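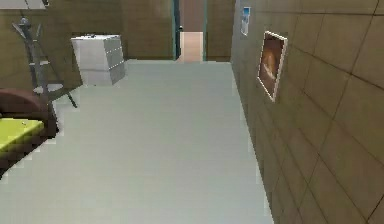
Can you really freeze mashed potato casserole?

The recipe I have swears you can make it 5 days ahead, or freeze it for up to a month. I have my doubts. Every potato dish I ever froze came out grainy and sitting in a puddle. It's the usual kind, with cream cheese, butter and cheddar on top. Has anyone done this and liked the result, or do food writers just copy it from each other?
Zulmira Prata

Freezes fine. Use plenty of butter.
Satley

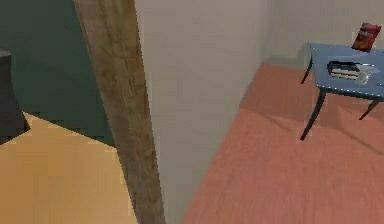
Philomena Mensah
"Fine" is generous. I froze one in February and it was edible - that's as far as I'd go. The cream cheese does help, and so does a starchy potato like a russet. Thaw it overnight in the fridge, pour off any water, stir it well and only then add the cheddar. The recipe probably says 20 minutes at 350, but mine was still cold in the middle and needed twice that, covered with foil. I wouldn't freeze it with sour cream at all. For a holiday dinner I'd make it the day before and keep it in the fridge.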